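December
Jad Nasrallah and Diễm Dương

4. Habit, attention, and the things we stop noticing

We have been speaking so far as if a habit were something a person has, in the way that a person has a coat or a cold. It is time to say why we think this is a poor way to talk, and why so much of the recent argument over habit and responsibility has gone wrong by taking it for granted. The reader who has been patient with us through section 3 will remember the woman who locks her front door each morning and cannot say, by the time she reaches the corner, whether she has locked it. Sayegh uses a case very much like hers to argue that habitual action falls outside the reach of reasons altogether. If she can't tell us whether she did it, the thought goes, then in what sense did she do it for a reason?

We feel the pull of this, and we would not want to hurry past it. There is something a little eerie in finding that your own hand has been busy while your mind was on breakfast. But Sayegh moves very quickly from "she does not remember" to "she was not attending," and from there to "she was not acting on a reason," and each of these steps deserves a good deal more care than it gets. Forgetting is a fact about later. It tells us that no trace was laid down, or that the trace is now lost among all the other mornings, and it leaves quite open what the locking was like for her while it was going on. Suppose the key had stuck. She would have stopped, frowned, and tried again, and she would have known straight away what she was trying to do. That readiness to be surprised is a kind of attention — a quiet kind, we grant — and it was there the whole time, even on the mornings when the key turned smoothly and there was nothing to be surprised about.

Oketti comes closer to the view we want to defend. On her account a habit is a standing answer to a question that the agent once asked in earnest and has not needed to ask again. We like this picture very much, and one of us has taught it for years to first-year students, who tend to take to it more warmly than they do to anything else on the reading list. Our worry is with the word "once." It suggests that every habit can be traced back to a moment of decision, and a great many of ours plainly cannot. Nobody decides to stand at a certain distance from a stranger in a line, or to lower the voice on entering a library. We grew into these ways of going on, mostly by being among other people who already had them, and if there was ever a question it was asked before we came along.

So we would put the point a little differently. What makes a habit answerable to reasons is that it can be called to account now, whatever its history may be. The person who lowers her voice can be asked why, and she can find an answer, or find to her embarrassment that she has none. Presard objects that answers of this sort are made up after the fact, and he is surely right that some of them are. We have all heard ourselves do it. Still, a thing made up after the fact may be taken back, and argued with, and sometimes kept in all seriousness as the reason one goes on from there. We don't see why that should count for nothing.

There is a further matter that we can only touch on here and will return to in section 5. Habits shape what we do, and they also shape what shows up for us as worth looking at. A good deal of any familiar room has, for the person who lives in it, sunk into the background, and it takes an odd angle or an unusual nearness to bring it up again (see Figure 3). The Mirnthorpe lectures speak of this as a "debt" that perception owes to routine. We find the image helpful so long as it isn't pressed, for a debt is the sort of thing one ought to pay off, and we doubt very much that a life in which everything was noticed would be a better one, or even one that a person could manage to live.

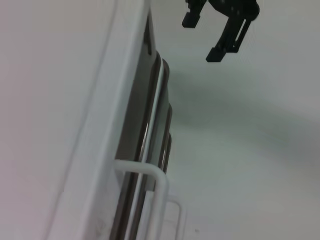

Figure 3. A pale, smooth surface and a raised white edge, with a darker channel alongside.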